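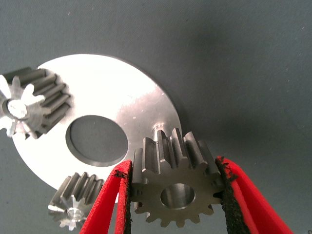 Project report: writing rules for a robot cell
Group members: Vy Trương, Nhi Cao, Hayley Crabtree
Submitted 23/12/2021

When our supervisor Vinh Kiều said we'd be spending the term on safe practice for the gear assembly cell, I'll admit I pictured a lot of reading. There was a lot of reading! But we also got to write our own rule sheet and try it out on the arm, and I ended up liking that part best (Nhi says she still prefers the reading).

Our first draft had 10 rules and most were too vague to follow. "Keep the area tidy" – what does that mean when you've got spur gears lying about between runs? Hayley rewrote it so that loose gears go back in the tray before anyone presses start. Much better.

The rules we kept arguing over were these:

Hands stay out of the cell unless the arm is stopped and the key is out.
Check the grip pads before each session and write down any wear in the log.
Run every new program at slow speed 3 times before going faster.
Whoever holds the key says "clear" out loud.

I wanted the slow runs cut to one. Vy didn't, and she won. By the end of November we had 303 runs in the log, and the grip pad column was the one people forgot most, me included. We've since moved it to the top of the page.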